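Urnow Bathroom Notes (README)

I keep this folder of notes and checklists for cleaning a small bathroom that has an electronic bidet toilet in it, and I'm way too fond of it. Last updated October 30, 2026.

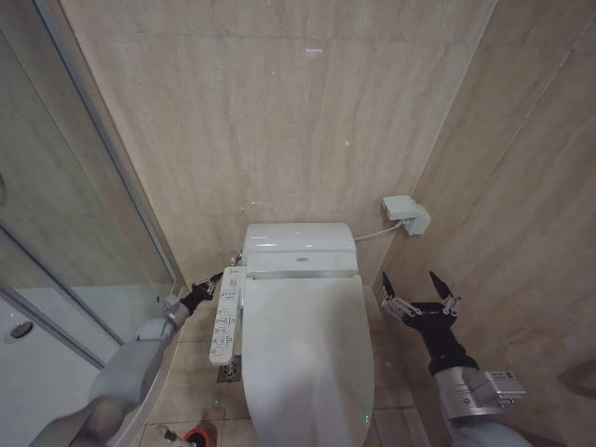

A reader of the September version wrote in to say that the lid and the bowl get all the attention in guides like mine, and that the side panel is where the grime really collects, right in between the little buttons. Fair point! I moved the panel way up the list after that.

What's in the folder

There are 13 checklists in plain text, plus one spreadsheet called tiwari.csv (my name for the master list, don't ask) with 1094 rows. Each row is one small job: what to wipe, what to wipe it with, how long it took me. Times are in minutes. Blank means I forgot to look at the clock, so please don't read a blank as zero.

How I go around the room

I start with the buttons, using a barely damp cloth wrapped over one finger. Turn the toilet off first or you'll set something going (ask my socks). Then the lid, the control housing and the tank, and the seam where the lid meets the housing gets a cotton swab. The outlet and the cord get a dry cloth only, with the plug pulled.

Tiles next, top to bottom. Marble-look tile is wonderfully forgiving about smudges, but grout isn't, so I do the grout lines with an old toothbrush. Shower glass and the metal strips come after that, then the tray, then both drains: the round one in the shower and the square one in the floor. I lift the covers every 2 weeks. Budget up to 4 minutes for each drain, longer if people in your house have hair like mine!

Known gaps

Nothing on descaling the nozzle yet. The Travora folder has my older notes for a regular toilet and the file names there are a mess, sorry. Brostodex is the stain log, still half typed up.

Using it

Copy whatever you like, change the order, add rows. If you send me rows, please keep the column names the same.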